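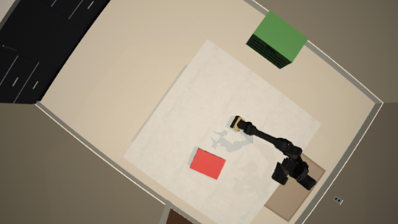
Controller comparison, part 1. Same simulated arm, same gripper, two controllers: the stock joint-space one and the Cernach operational-space one. I wanted to know which of them gives fewer bad grasps on small blocks before anyone here spends money on hardware. The overhead view makes it easy to judge the gap between the gripper and the red block, and that gap is what both controllers are scored on before they close it.

Setup. 600 episodes per controller, block pose randomized, room layout left alone. Control rate 30 Hz. Position tolerance at the pre-grasp point is 5 mm. Osaze Amadi wrote the scoring script, so if the numbers look strange, I will ask him first.

Joint-space first. It is fast and it is smooth. It also swings the elbow wide when the target is close to the base, and the wrist arrives a few degrees off. On a long block you can live with that. On a short one the finger catches the edge and pushes.

Cernach is slower to the pre-grasp point but holds wrist orientation the whole way in. Of its failures, 79 were timeouts near a singularity. I count those as failures. The vendor's own script does not, so check which one you are reading.

Gains matter more than I expected. Nkechi Shehu reran the joint-space set with damping raised on the last two joints and most of the edge catches went away. Settling time got worse. I have not found a setting that fixes both.

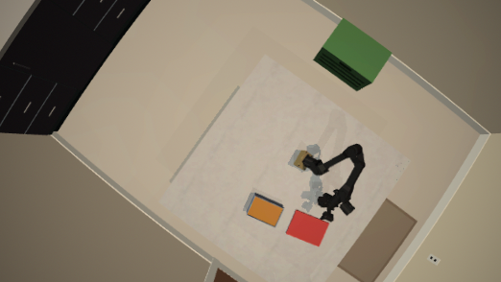 On to the grippers. I have two models loaded, the parallel one from Ondent and the adaptive one from Pomell. All of the above used Ondent. Pomell's contact model is soft, and with default friction it will hold almost anything, which makes its success rate useless until I have matched it to a real pad.

Glenys Halliday asked whether an overhead camera is enough for this. For position, yes. For height above the surface, no. I read height from the simulator state and use the camera only to sort failures by eye.

Next: friction sweep on Pomell, then Cernach again with the timeout doubled. Probably done in June. Logs go up when Osaze has cleaned the file names.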